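Unit 2: Small Drawers and What Goes in Them

Reading for this unit: the Borkumau handout on box furniture, first half only. Bring your sketch of the Avberg cabinet to the workshop. The plan set is on the shelf by the door.

A single-drawer cabinet is the simplest piece we cover in this course. It has a case, an opening low in the front, and a box that slides in and out of it. Most of the trouble comes from the fit between the last two. Leave too little clearance and the drawer sticks in May when the air gets damp. Leave too much and it swings to one side as it opens — the usual word for this is racking.

The front takes the wear, so it is often a separate panel fixed to the drawer box. It can be a different color or material from the case. Attach the handle at the center of the panel. A pull mounted to one side turns the drawer as it comes out. 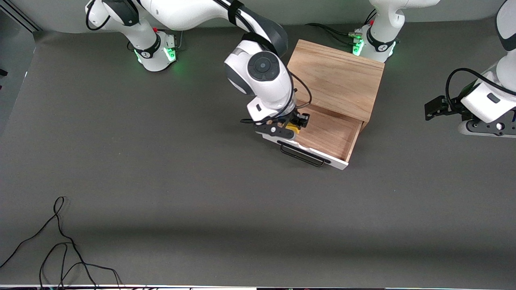 How far should a drawer be opened to put a small item away?

Far enough that a hand can reach the floor of the drawer without brushing the top of the case. With a shallow drawer, halfway is usually plenty, and the back half of the box stays supported by the case.

Small items should be set down on the drawer floor and let go there. Dropped items roll to the back and jam behind the box. If the drawer will hold many small things, add a divider before the first one goes in. The Nakajima layout uses one strip across the middle. The Zako layout uses two strips and suits wider drawers.

For next time: measure one drawer at home, inside and out, and note the gap on each side. Answer problems 1 to 4 on the sheet. Late work goes in the tray outside room 63.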